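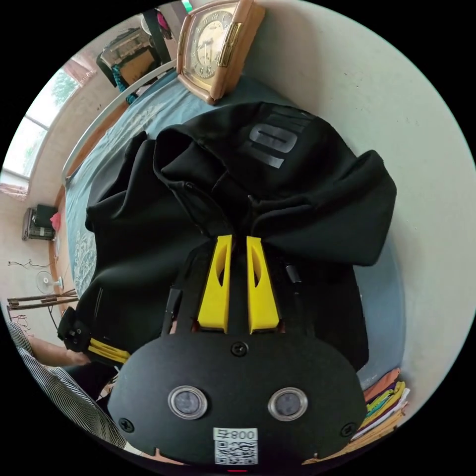 The parole hearing for Beat Fankhauser took 19 minutes. He had served most of a long sentence for killing a coworker behind a loading dock in Clurkside, and the board let him out in December. Within a day the county's news sites had all run the same story: the crime in the headline, the mugshot from the arrest, and a short quote from the victim's brother, who was against it.

I have no strong view on whether Fankhauser should be free. I read the trial record years ago and thought the verdict was right. I have not seen his prison file, and neither has anyone who wrote about him that week. That is my complaint. In this state the board does not have to publish its reasons. It sends out one page with the name, the case number, the vote, and a box checked for "suitable for release." People who want to know what changed between the sentencing and the vote are left to guess, and most of them guess the worst.

The board heard 1,626 cases last year. Members say written reasons for each one would bury them. I take the workload seriously, but judges with heavy calendars write short orders every day. A paragraph would do. It could list the programs the person finished, the disciplinary record, where he will live, who will supervise him, and what the board thought of the risk. If the answer is no, the paragraph should say what he would need to do before the next hearing. Right now people who are turned down get the same one-page form with a different box checked.

Families of victims are treated no better. The brother in the Fankhauser case got a letter giving the hearing date and another giving the result. He drove 200 miles to speak for 2 minutes. He was never told whether what he said mattered or how it was weighed. I talked to him afterward and he was angry about the release, but he was angrier about the form.

There is a privacy argument, and part of it is fair. Medical and mental health records should stay sealed, and so should the new address of anyone leaving prison. Those parts can be blacked out. Courts do it all the time. The rest is a public decision made by public employees about a public conviction.

State Senator Peixoto has a bill that would require written reasons in every homicide case, within a month of the vote. It died in committee last session and I expect it will have trouble again, mainly over the cost of two more staff attorneys. I would go further and cover all violent felonies, but I would take her version tomorrow.

Until something passes, the board could start on its own. Nothing in the current law stops a member from attaching a page of reasons to the form. One former member used to do it by hand, and the clerk's office kept those pages in the file with everything else.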